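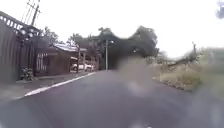 Dalon, April

**Edge line on one side only: how do I label these stretches for a lane-keeping set?**

posted by wenard_roads

I am putting together training examples for a small road-following model. The vehicle is a low-speed delivery cart, and the model takes a single forward view and outputs a drivable-area mask plus a lateral offset. The set has 1917 stills so far, all from residential streets and the roads leading out of them.

The street at the top is typical of the ones giving me trouble. It has a white edge line on the left and no line on the right, where the asphalt meets dry grass and dark soil along an irregular boundary. Two of us labeled it and got different masks. One followed the asphalt edge. The other drew a smooth curve parallel to the left line. There is also a hazy grey-brown patch in the middle, over the far part of the road, and we disagree on whether the mask should continue through it.

The labeling tool is Lagman, polygon mode. Export is one class per mask. What is the usual convention?

---

**trornarum_dev**

Label what the surface is. The mask follows the asphalt, including the ragged side. If you smooth it, the model learns that soil at the margin is drivable wherever your curve happens to cross it. Put the smooth curve in a separate channel if the planner wants one, and derive it from the mask in code so that both labelers get the same result.

For the haze, add an "ignore" class and exclude those pixels from the loss. Do not guess the edge through it. With polygon export you will need a second pass for the ignore regions, then merge with ignore on top. Apply the same rule to the dark blurred spot in the top right corner, although it sits against the sky and will not affect the road mask.

Offset: compute it at a fixed row near the bottom, where both sides of the road can be located. Store a flag for which sides are painted (0 none, 1 left, 2 right, 3 both). Yours is a 1. The flag costs nothing and lets you check error by type later.

Before relabeling everything, have both people do the same 250 stills and compare the masks. If most of the disagreement is on the grass side, the written rule is the problem and more data won't fix it.

---

**gravelbin**

just crop the top half, you don't need sky or trees. worked for me

---

**trornarum_dev**

Cropping at a fixed row is fine on flat roads. On a climb the far road moves up in the view and you lose it. Crop at load time and keep the originals.

---

**wenard_roads**

Adopted the ignore class and the side flag. The overlap test is running on the grass-verge streets first. One open item is the strip between the white line and the sidewalk on the left. For now it is labeled as road surface wherever it is asphalt, and the planner handles the line as a separate constraint.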